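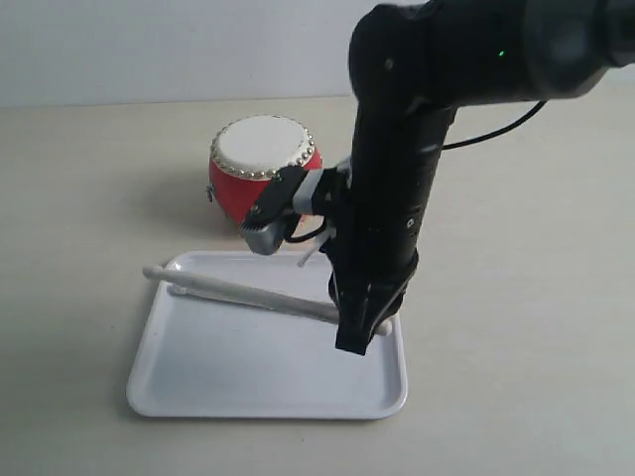 Can a small drum be stored on its side?
Store it upright, with nothing resting on the head. A drum left on its side can roll, and the rim takes the knock when it does.

Clundance > Gallery > Small Percussion

Gallery Workshops Loans Visit Contact

We use cookies to remember your settings. Accept Manage

Small Percussion

The drum and drumstick at the top of this page belong to the small percussion shelf at the Clundance music library in Deltmont. The drum is red with a white head, and silver studs run around the rim. It is a toy-size drum and goes out mostly to families with children under six.

The white stick is lying in a white plastic tray. We use trays for all the loose pieces — sticks, beaters, triangle strikers — and each one goes back on the shelf under its loan number. This one is number 53.

Orvokki Hirvonen started the shelf with things from her own classroom in Oakley. Sum-yee Tseng keeps the list now and checks each item when it comes back. Studs get a wipe with a dry cloth. Heads get a slightly damp one, no soap. Sticks with a split in them are taken out and replaced.

Loans are for 17 days and can be renewed once. Please bring the stick back with the drum. If it has gone missing, tell us at the desk and we will find another of the same length.

The shaker and bell pages will be added in April. Wilfredo Panganiban is still sorting the bells from the Clandby branch, and several need new straps.

To borrow the drum, ask at the desk for item 53 or write to Sum-yee through the contact page.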